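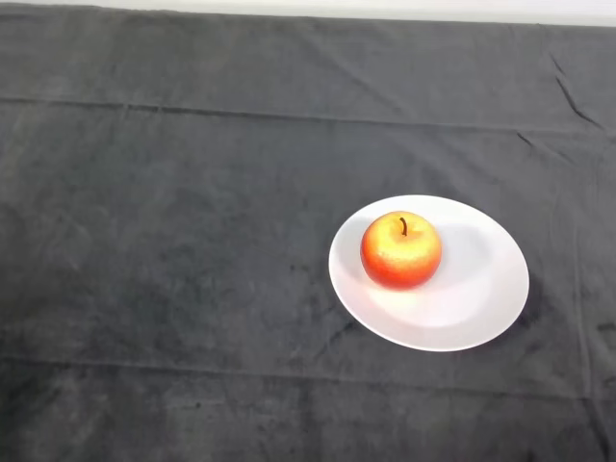 4.2 Where the apples go

I went into this part of the study thinking it would be the easy bit. Fifty households in Cluller kept a fruit diary through May, and all I wanted to know was what happened to each apple between the shopping bag and its last appearance in the notes. Eaten, cooked, thrown out, given to the kids next door. How hard could that be?

Well, pretty hard! The diaries came in through Plaltalum, the note-taking app I described in Section 3, and by the end of the month I had 733 apple entries to sort. Plenty of them were as clear as you could want ("ate it at the sink, nice and crisp"). Others said things like "dealt with the old ones," and I spent a long evening with the coding sheet trying to decide what that meant. In the end I gave those their own category and left them out of the totals for waste, so the numbers here are probably a little on the kind side.

Of the entries I could code, 166 recorded an apple being thrown away whole or nearly whole. I had guessed that bruising would be the big reason, and it does come up a lot, but the word people used most was "soft." Soft covers a lot of ground. Some people meant mealy all the way through, some meant one bad spot near the stem, and a few used it for any apple that had been in the house longer than they liked. I didn't give anyone a firmness scale, and I wish I had (see Section 6 for the rest of my regrets).

The households that bought loose fruit from the De Graaf orchard stand wrote about their apples differently from those who picked up bags at Bustora. The loose buyers tended to mention apples one at a time, almost like little biographies: the big one, the one with the leaf still on. Bag buyers wrote about the bag. When the bag got low, or old, it was handled as a unit, and a couple of perfectly good apples seem to have gone out with their neighbors. I can't say the bag causes this. People who stop at an orchard stand may just like apples more to begin with, and I had no way of pulling those two things apart.

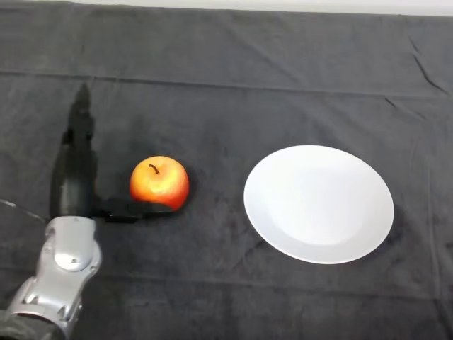
I should have asked about the crisper drawer before anything else, one participant told me in the exit interview, since as far as she was concerned an apple in the drawer was an apple she no longer owned. She went on to say that she bought new ones on top of it more than once and felt bad about it each time.

Her comment sent me back to the diaries, and I'm glad it did. I recoded all of the entries for storage place, using whatever the writer mentioned: counter, bowl, drawer, pantry, car (yes, car). The drawer apples did last longer, as you'd expect from cold storage. They also had much bigger gaps between the day they were put away and the next time anybody wrote a word about them. Counter apples got eaten sooner or complained about sooner, and either way somebody was paying attention.

Then there's serving. When I asked people at the start to describe how they eat an apple at home, most of them gave me the tidy version, one apple on a plate as in Figure 1, possibly with a knife. The diaries tell a messier story. Apples were eaten standing up, on the stairs, in the yard, over the keyboard. Plates mostly turned up when the apple was being cut for someone else, and those apples hardly ever ended up in the trash. 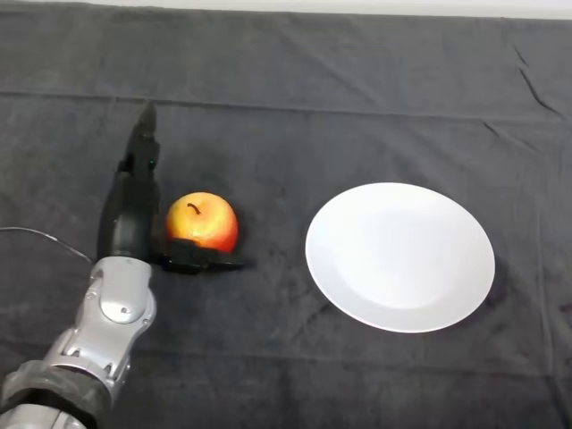
I looked at that last pattern a bit harder, and it holds up in households with and without children, though the second group is small. Only 10 of the households had nobody under 18 at home, and two of those stopped writing before the month was out. So I'd treat it as a hint. My own hunch is that cutting an apple up lets you work around a soft spot without making a decision about the whole fruit, and several entries do say as much ("cut out the bad bit, rest was fine").

One wrinkle I haven't sorted out is cooking. Sauce and crumble entries cluster near the end of the month, and I can't tell whether people were using up old apples or had simply started thinking about waste after weeks of writing about it. Section 4.3 takes up the same question for pears, where the window between too hard and too late is a lot shorter and the diary entries get noticeably crankier.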